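Werkstattkurs Automatisierung, Skript zu Einheit 9
Eigenbau einer Zerlegezelle für PC-Gehäuse

9.1 Aufspannung
Das Gehäuse liegt seitlich auf dem Profiltisch, Öffnung nach oben. Nullpunkt ist die linke vordere Gehäuseecke. Die Halterplatte steht links daneben und wird vor jedem Lauf neu eingemessen.
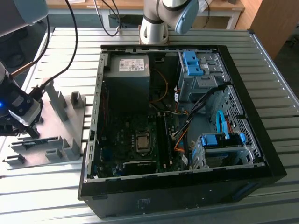
Kiri Nepia wendet ein, der Nullpunkt gehöre an die Tischkante, sonst müsse man nach jedem Gehäusewechsel neu referenzieren. Für die Übung bleibt es bei der Ecke; Messreihe beider Varianten im Anhang Burum.

9.2 Anfahren des Netzteils
Anfahrt senkrecht von oben, die letzten 32 mm mit reduziertem Vorschub (900 mm/min). Kontakt wird über den Motorstrom erkannt. Kabelbäume gelten als Sperrzone und sind im Bahnplan einzutragen.

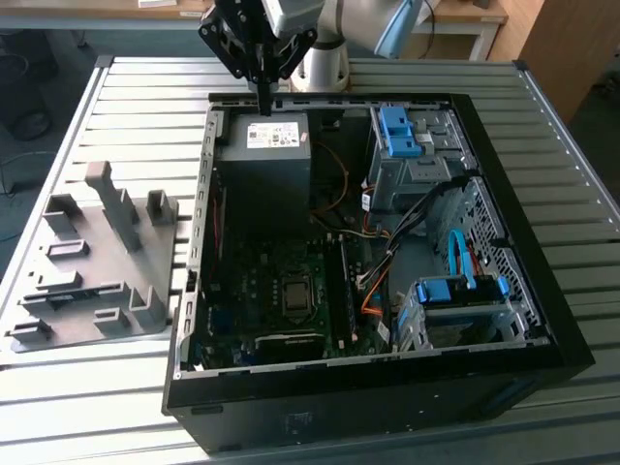 9.3 Aufgaben
a) Sperrzonen für das eigene Gehäuse bestimmen.
b) Kontaktschwelle in neun Läufen ermitteln, Streuung angeben.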